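Butcher block

Butcher block is a style of assembled wood used for worktops, tables, chopping boards and benches. It is made by gluing strips or blocks of wood side by side under pressure, then planing and sanding the result to a flat slab. The name comes from the thick blocks on which butchers cut meat, though most of what is now sold under the name is never used for that purpose.

Origins

Butchers first worked on sections of tree trunk stood on end or set on legs. A round of this kind was cheap and easy to replace, but it dried unevenly, split towards the centre and wore into a hollow. Glued blocks, built up from many smaller pieces, came into use in the nineteenth century. They moved less with the seasons and could be planed flat again when worn. Iron rods or bands were often added to hold the pieces together if the glue failed.

As domestic kitchens changed in the twentieth century, thinner versions were made for the home. The slab became a fitted surface, usually supported by cupboards, and was chosen as much for its looks as for cutting on. Tables and desks in the same style followed.

Types of construction

Three kinds are usually told apart by the direction of the grain.

End grain: Short blocks are set upright so that the cut ends of the fibres form the surface. A knife edge passes between the fibres, and the marks tend to be less visible than on other types. End-grain blocks are the heaviest and the most costly to make, and they take up oil and water quickly.

Edge grain: Long strips are turned on their narrow side and glued face to face. This is the usual form for kitchen worktops. It is stiff along its length and shows a pattern of narrow lines.

Face grain: Boards are laid flat and joined along their edges, so that the widest side of each is on show. The grain is easy to see, but so are scratches. Face-grain tops are mostly found on dining tables and desks.

The strips in an edge-grain top may run the full length of the slab or be made up of shorter pieces. Full-length strips are called full stave. Shorter pieces are joined end to end, either with plain butt joints or with finger joints, in which the ends are cut into matching teeth. Finger-jointed tops make use of short timber and are generally cheaper.

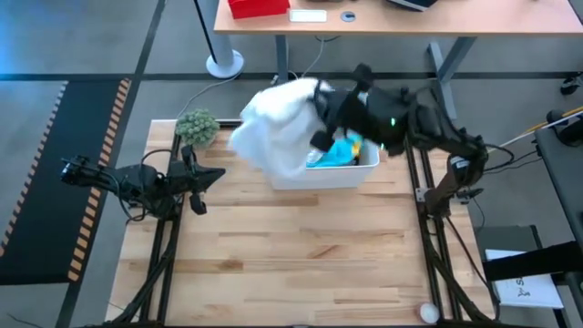
Woods

Hard maple is the traditional choice in North America. It is pale and close-grained, and it stands up well to knives. In Britain and northern Europe, beech and oak are more common. Beech is even in colour and fairly cheap, but it swells and shrinks a good deal with changes in moisture. Oak lasts well, although it contains tannin and will turn black where wet iron is left on it. Walnut, ash, cherry and birch are also used. Softwoods such as pine are found in low-cost furniture but dent too easily for cutting.

Bamboo, a grass, is made into boards by much the same method. It is hard, and many cooks find that it blunts a knife sooner than maple does.

Manufacture

Timber is dried in a kiln before use, as damp wood will shrink after gluing and open the joints. The dried boards are ripped into strips, sorted for colour and faults, and planed so that the faces meet closely. Glue is spread by roller and the strips are clamped until it sets. Wide slabs are often made in sections, which are then joined in a second pressing.

Small workshops follow the same steps with hand clamps. The furniture maker Villads Mogensen glued his tops in narrow batches and left each one to rest for 30 days before the final planing. The Kirkegaard bench, his best-known design, has an edge-grain beech top made of 56 strips. The workshop's order books list 2,818 of these benches, most of them sold to schools. A later model, the Fora, used the same top on a folding base.

Finishes and care

Surfaces used for food are normally finished with oil. Mineral oil does not go rancid and does not harden, so it has to be put on again from time to time. Tung oil and raw linseed oil harden slowly and give longer protection. Beeswax is often mixed with oil to make a paste. Varnish and lacquer are suitable for desks and tables, but they chip under a knife.

Oil is rubbed in along the grain and the surplus wiped off. Rags soaked in linseed oil can catch fire on their own if left in a heap, and should be laid out flat to dry. New worktops need several coats before use, including the underside and the edges around a sink - the places most often missed.

A cutting surface should be scraped or washed after use, then wiped dry. Standing water causes most of the damage seen in domestic worktops, chiefly around taps and behind sinks. Light stains can be sanded out and the patch oiled again. Deep cuts need a scraper or a plane.

Fitting

Wood moves across the grain as the air becomes drier or damper, and a worktop must be free to do the same. Fixing screws are passed through slotted brackets, and a small gap is left at the wall. A top screwed down tightly may cup or split. Slabs are best kept flat and in the room where they will be fitted for some days beforehand, with both faces open to the air or both covered.

See also

Chopping board
Glued laminated timber
Workbench
Wood drying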